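Week 5: Fan communities and the language of celebrity friendship

Reading for this week: the Flestport chapter in your course reader, plus the two short pieces on pop fandom behind it. Bring the reader to the tutorial!

1. Where we left off

Last week was about the star as a brand. This week is my favourite part of the course, the star as a friend. Think of how a pop singer talks at the start of a livestream: "Hey, you guys, I've missed you." Who is "you"? On a good night it might be 3,000 people, and every one of them is meant to hear it as a hello to them alone.

The term to know is parasocial relationship. It goes back to the 1950s and the early days of television, when researchers noticed viewers speaking of presenters as if they knew them. The bond runs mostly one way, but the feelings in it are real, and please don't write essays that sneer at them. Fans are usually very clever about what they're doing.

2. Four signals of closeness

Look for these in any interview, post or video you pick for the assignment.

First name terms. Fans drop the surname early, and the star often gives the fans a group name in return.

The kitchen table. Interviews move out of the studio and into (what looks like) a home, with socks, pets and half a packet of something to nibble on.

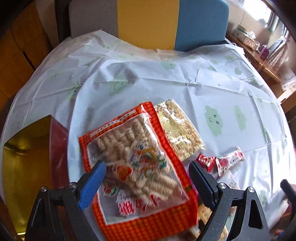
The shared secret. Hidden clues in lyrics, sleeve notes and nail colours. Working them out is a group activity, and the star rewards it.

The gift. Letters, handmade things, surprise visits. A gift to one fan gets retold until it feels like a gift to all of them.

3. Case study: Tagle

Tagle are the four-piece in your reader, and what a gift they are to this course. Their second album, Etside, came out with a handwritten note in every copy of the first pressing. The fan forum Plerkinitz opened a thread the same evening so that people could compare notes, and by morning it had 408 replies. Read the excerpt slowly. Watch how the posters begin with "my note" and end up talking about "our notes" – that shift in pronoun is the whole lecture in one word.

Notice as well who gets to speak with authority. Long-time members correct newer ones on dates and spellings, gently at first. Closeness to the star becomes a kind of rank inside the group, and you can trace it through who quotes whom.
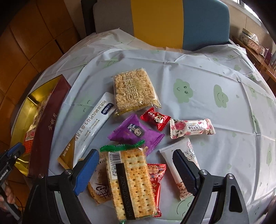
Celebrity friendship groups do a different job from the solo star. When several famous people are seen together off duty, the fan is offered a place in the circle, and the setting does a lot of the inviting. A red carpet keeps you behind a rope. A table with a creased plastic cloth and sweets and snacks laid out on it is somewhere you could sit down. Magazines have known this for decades, which is why the "night in with" feature has outlived so many of its rivals. When you analyse one, write down the furniture and the food before you write down a single quote.

4. A few cautions

Closeness can be managed by a team, and often is. That doesn't make it fake, and "authentic or fake?" is a dull question to build an essay on. Try "who does the work of making this feel close?" instead. You'll find stylists, moderators, editors and a great many unpaid fans.

Closeness also has costs. Some fans come to feel they are owed things, and some stars draw the line very publicly. We'll come back to this in Week 8 with privacy, so keep any good examples you come across.

5. Tutorial task

In pairs, take page 31 of the reader (the Tagle radio interview) and mark every "you", "we" and "us" in three colours: one for the band, one for the listeners, one for cases where you can't tell. The third colour is where the fun is! Be ready to read a passage aloud and defend your choices.

6. Assignment reminder

The essay is 3,000 words, not counting references. Choose one artist and one signal of closeness from section 2, and stay with them. Screenshots of public posts are fine, but cover the usernames of ordinary fans. If your favourite artist isn't famous, so much the better – small fandoms are brilliant to write about, and I love marking them.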